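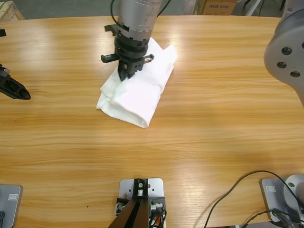 Loosely folded cloth on the tabletop

Tollgate Home Forum > Kitchens and Linens > Tea towels: linen, cotton or the cheap multipack?

inkyfingers55
Posted 6/19/19
Right then, I have gone completely down the rabbit hole with tea towels and I want company. It started when I pulled out the drawer and found that half of mine just push water about on a glass. So I bought one linen one (Trekberg, the plain white) to try against my old cotton ones and oh my word, the difference! Glasses come up clear with no fluff at all. I did every wine glass in the house and then went looking for more glasses.
What does everyone else use? And do you iron them? My mother ironed hers and I always thought she was mad, but now I'm wondering.

pantryshelf
Linen all the way. It feels like cardboard for the first few weeks and then one day it's lovely. Mine are from Kistitz, bought with wedding money, and they're still going. Wash them before you use them, hot, twice if you can be bothered. Straight out of the packet they're hopeless.

moor_and_more
Going to disagree with both of you I'm afraid. Linen is fine for glasses, but for a Sunday roast's worth of pans I want a big thick cotton waffle that I can chuck in at 60 and not feel precious about. I've got linen ones too and they sit in the drawer looking nice.

inkyfingers55
Waffle! I've never tried waffle. Don't they shrink?

moor_and_more
They do, a lot, the first time. Buy the size up. Mine went from a generous rectangle to something nearly square and it has never bothered me.

GuttersnipeGran
I worked in a hotel laundry for years and we'd get through 2000 glass cloths in a busy July. All cotton and linen mix, called "union" cloth. It's cheaper than pure linen, dries nearly as well and doesn't need babying. Look for it by name.
The biggest thing we were taught was NO FABRIC SOFTENER. It coats the fibres and then the cloth won't take up water. If yours are pushing water about, inkyfingers, that's what I'd blame before I blamed the cotton.

inkyfingers55
Oh no. I use softener on everything. Everything!

GuttersnipeGran
Do a hot wash with soda crystals and no softener, then do it again. You may get your old ones back.

pantryshelf
Seconding the soda crystals, they're brilliant. But please don't bleach linen, whatever the back of the bottle says. I ruined a runner that way and it went yellow along the hems.

biscuit_tin_528
Ironing question: yes, but only while they're still damp, and only the linen ones. Bone dry linen is a misery to iron. I fold in thirds lengthways, then in half, and half again, and they stand up in the drawer like files. I could talk about this all day.

moor_and_more
Ironing a tea towel so you can wipe a saucepan with it. I despair.

biscuit_tin_528
It's relaxing! Put the radio on and try it.

moor_and_more
I'll take your word for it. Mine get folded warm off the line and they're flat enough.

hobnail
Has anyone tried the Athumani ones? They do a striped cotton with a hanging loop on the corner, and I'm a sucker for a loop. Worried they'll be all looks.

pantryshelf
I've got two. Nice weight, the stripe has held its colour, but the loop came off one of them and I had to stitch it back on. Decent on plates, a bit smeary on glass.

hobnail
That'll do for me, I hardly own a glass that isn't an old jam jar. Ordering some tonight.

inkyfingers55
Update: first soda crystal wash is done and the old cotton ones are on the line now. I've left the softener in the cupboard — feels very strange. Will do the second wash tomorrow and report back. Also ordered one waffle, size up.

moor_and_more
Good choice. Get a dark one, they show less gravy.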